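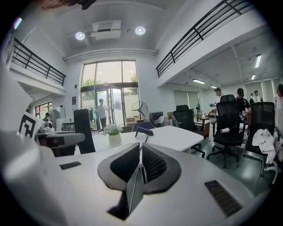
Community > Work and Pay > Automation

Ask | Browse | Unresolved | Sign in

My office job now includes teaching robots to do tidying. Should I be worried?

baudry_backoffice

I work in the order department at a company called Treswood. There are 22 of us, mostly desk work, phones and a lot of returned goods that somebody has to open and sort. In November management signed up with an outfit named Bornwood, and since then part of the job is recording. You put a gripper in each hand and do ordinary things with them on the meeting table: pick this up, put it down there, move it back, do it again. The recordings are meant to train robots that will one day do our sorting.

I do two hours a day of it. My regular work hasn't gotten any smaller, so it gets pushed to after 4 p.m. and the phones go unanswered. When I asked what happens once the robots work, I was told they will "take the boring parts off our plates." I have heard that sentence before. Last time it was about the new order software, and what came off our plates was a coworker.

My questions are whether this is a real threat or a lot of noise, whether I can say no, and whether I should be asking for more money. Please don't tell me to embrace change. I've had the slideshow.

22 shares | Follow | Report

returns_desk_refugee

I did this for most of a year at a warehouse office in Trarkstead, so take it as one person's experience.

The threat is slower than they make it sound and slower than you fear. We were promised a machine on the sorting bench by the end of summer. It did arrive, late, and it could handle boxes of the size it had practiced on as long as they were facing the right way. Anything in a soft bag, it pushed around. One of us ended up standing next to it all day turning boxes, and that was her new job title, more or less. She had been the person who knew which customers were trying it on with their returns. The machine didn't know that and nobody had written it down.

What did change, and quickly, was the way we were managed. Once there are recordings, there are numbers. How many tries per session, how many were thrown out as bad. Our supervisor had never cared how fast I opened a parcel until he had a chart of it. I would worry about that well before I worried about a robot taking my chair.

Also watch your wrists. Pinching and letting go for a couple of hours in the same position is not nothing, and mine ached at night. Ask for breaks in writing. Swap hands on the mouse afterward if you can.
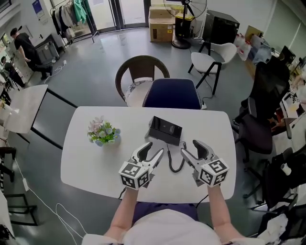
Should you get paid more for making the recordings?

Ask for it, because this is a different job from the one you were hired to do and the company is getting something it can keep using after you leave. We got a small hourly bump, but only after four of us went in together with the same request. I'd tried on my own earlier and was told it was "a development opportunity."

Get these on paper too:
- who owns the recordings, your employer or the outside firm
- whether your voice or your coworkers in the background are kept
- whether the session numbers can be used in your review
- who covers the phones while you're doing it

Our place answered the first and the last and went quiet on the others. I left before I found out more.

Helpful | Reply | Share

plain_ledger

You're overthinking it. It's picking stuff up off a table on company time. I'd take it over the phones any day. Robots can't even fold a towel.

Helpful | Reply | Share

night_shift_sums

I disagree with the answer above me. Whether the robot can do it well has very little to do with whether somebody's hours get cut. Where I work they cut the hours when the machine was ordered, and we covered the gap until it was plugged in, and then we covered for the machine.

On saying no, look at your contract for a line like "other duties as assigned." If it's there, refusing flat out is risky in most places and you would want advice from someone local who knows employment law, or from a union if you have one. If being filmed is what bothers you, raise it separately from the extra work, as the rules can be different. Don't let them fold it all into one conversation about attitude.

And keep a simple log of what isn't getting done. Date, task, why. When somebody asks in spring why the returns are backed up, you don't want the answer to be that you were slow.

Helpful | Reply | Share

4 comments | Sort by oldest | Back to Automation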